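Kesulura Tray Handling Kit (Club Edition)
Home > Clubs and Competitions > Kits > Kesulura

For school and college robotics clubs entering the tray task
Product code: KES-957
Price: £3756 per team
Stock: in stock, sent out on Thursday

Kesulura is a kit for clubs whose members have grown tired of line-following and would like to fail at something harder. The job is to take a shallow plastic tray off a rack, carry it, and put it down where you said you would. People do this with one hand while holding a sandwich. Your team should allow a term.

The kit was put together with Urszula Walczak, who has run the Ejigu after-school club long enough to know which parts get lost first (the fingers, then the screws, then the instructions). She asked for a task with real racking and real bins in it, because foam cubes on a clean desk had made her students overconfident.
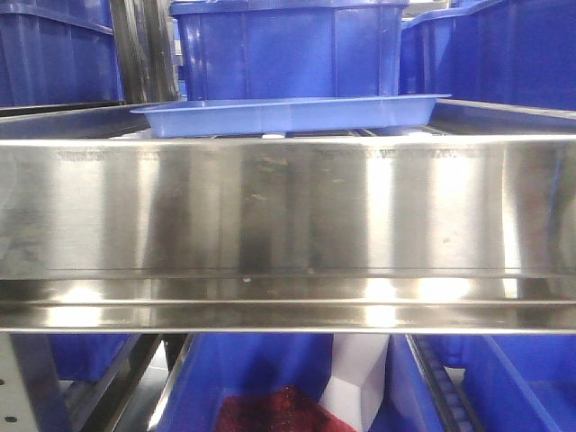 Teams may use any rack they like for practice. If your school has an old one behind the stage, it will do nicely, provided a tray can sit on it without rolling into Year 8. We don't supply racking with the kit and we don't deliver it either, having tried that once.

What the task involves

1. The pick. The tray starts on the rack and has to come off it without bringing anything else along. Shiny surfaces confuse cameras, and blue on blue confuses everybody. Most teams write their first vision code in a dim room and meet overhead lighting on the day – please don't be most teams. Lining the gripper up with the lane before you reach saves a lot of shouting.
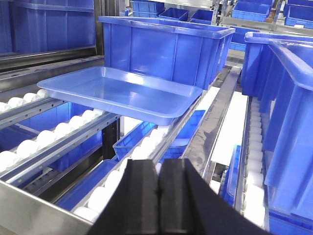 2. The table. Here the two arms work together, one at each end of the tray. This is the part students look forward to and the part that goes on longest. Two arms that agree about where the tray is are a pleasure to watch. Two arms that disagree will have a tug of war, and the tray has no say in it.

Start slowly. The Emora controller in the kit has a speed limit that only the club leader can change, and we would ask club leaders to forget how.

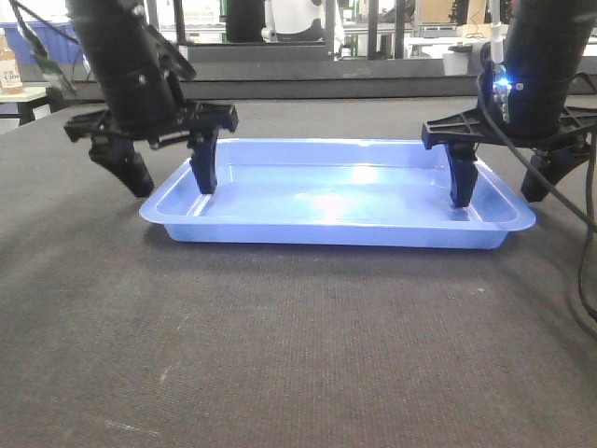 Keep a decent gap between the fingers and the table when you teach the first positions. Replacement fingers are sold in pairs, and we sell a great many pairs. A dull, textured work surface is worth having too, as a polished one gives you a second set of reflections to argue with.

3. The grip. A flared rim is easy to get hold of and easy to get hold of badly. Judges look for a finger on each side of it and enough squeeze to lift, without leaving the plastic looking chewed. The wrist camera helps, although up close it will mostly show you a lot of blue. Scratched trays are allowed in competition and are, if anything, respected.

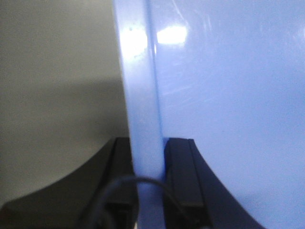
Wrist camera view, fingers either side of a blue plastic rim.

In the box
Two Cinetti grippers with fingers fitted
4 spare fingers
Two wrist cameras with cables
Emora controller and power supply
Light blue practice tray
Printed task rules and a score sheet

Not in the box
Arms, rack, storage bins, table, patience

Details
Largest load per gripper: up to 400 g
Arm fitting: see the list of arms in the Downloads tab
Suggested team size: whoever turns up

Delivery and returns
Kits can be sent back unopened within the term you bought them. Opened kits are yours, along with whatever your students have glued to them. Spare fingers are kept in stock all year, with a short queue in October when the new teams start.

Related items
Ejigu club starter workbook
Cinetti finger pairs
Emora spare power supply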